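Ok thread. Prepping for September already, because the ESL worksheet folder on my laptop is a crime and I have 2 new groups starting.

Topic — prepositions of place. In, on, under, next to, between. Grade 4 and a mixed adult beginner group. Same lesson, different handouts.

First thing: dropped the old Verus workbook pages. Every single exercise is a cat and a box. The cat is in the box. The cat is on the box. My adults were very polite about it last year and I could feel them dying inside

The link to the free answer key on the Betden site is dead btw. Just a 404. If anyone saved the pdf of unit 6 please please send it to me
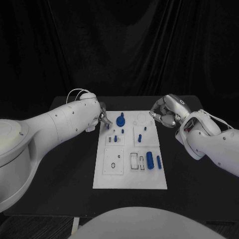
A black curtain, a dark table, a white board near the middle

So what I do instead. Warm up, five minutes, no paper. I put my keys somewhere stupid and they tell me where. "Keys is on window." Fine. Don't correct yet, just say it back right and keep going.

Then drawing dictation. Partner A has a room plan, partner B has a blank room. A talks, B draws. No pointing!! They will point. Make A sit on their hands, the kids think it's hilarious and the adults do it too

Level note: for real beginners keep it to in / on / under. Add "between" on day two. I tried all of them in one go at Feltholm last spring and lost the whole back row by "opposite".

Someone asked about "in the corner" vs "at the corner" vs "on the corner". I teach in the corner (room) and on the corner (street) and leave the other one alone until someone brings it up. Someone always brings it up
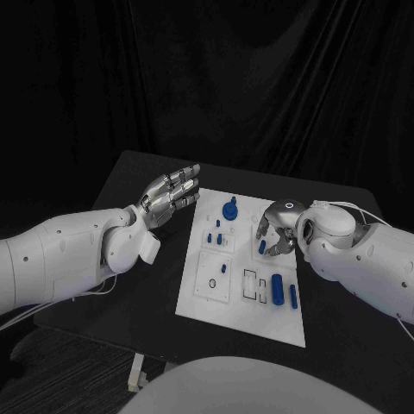

Two white robot arms, one from each side of the table

Writing part. Three sentences about their own kitchen. Thats it. Not a paragraph. The ones who want to write more will write more, and the ones who hate writing can see the end of it.

Common mistakes I'm expecting, from my notes:
"The lamp is in the table"
"It's a chair next the door"
"Under of the bed"
"There is two windows"

The last one isn't even a preposition thing but it shows up every time so I put a there is / there are box at the top of the handout. Gray, small, they can ignore it if they know it.

Spanish speakers — in and on is going to take a while, be nice. My Polish lady gets them perfect and forgets every "the". Everybody has their thing
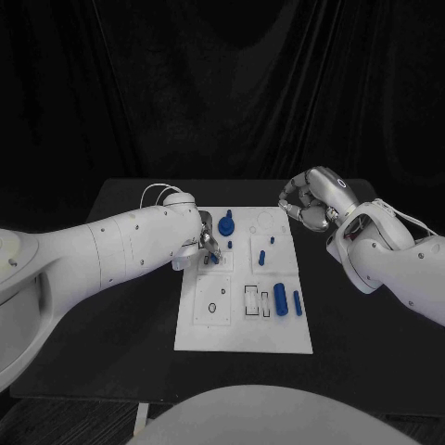 Print stuff. I made the handout one page, both sides, big font. Our copier does 200 copies a month per teacher and then you're begging in the office, so I cut the cut-out cards down to a half page. Pairs share a set. Paper clip, not an envelope, the envelopes vanish.

If you teach online just share the room plan in private chat to partner A. Works ok. Breakout rooms longer than six minutes and they start talking about lunch in their own language, speaking from experince

Homework is optional. Find one thing at home that's behind something else, write the sentence, bring it in. The kids fight over who gets to read first. Adults forget, and I've stopped minding.

Oh and for early finishers: the Egan board game sheet, the one with the town map. It's old and ugly and they love it. Change "post box" to "mailbox" with a pen before you copy, I forget every year 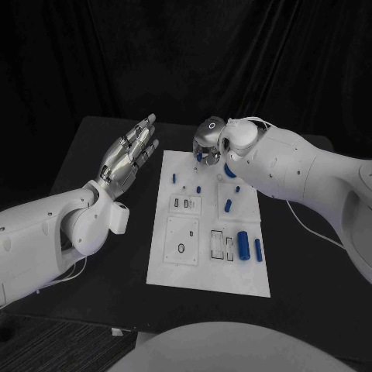
Monique Joly
15th August

Adding a bit bc of the replies. Yes you can have the handout, it's going up once I fix the answer side, I had "beside" and "next to" as two separate answers for the same blank and a student would definitely catch that.

No there's no audio. I read it out loud. Twice, slow then normal.

And no I don't teach "in front of" and "opposite" in the same lesson anymore, see the Feltholm thing up the thread.

Times go on Thing Two, meaning next unit: at, on, in for time. Different thread, after I've slept. Unit 6 key still needed!!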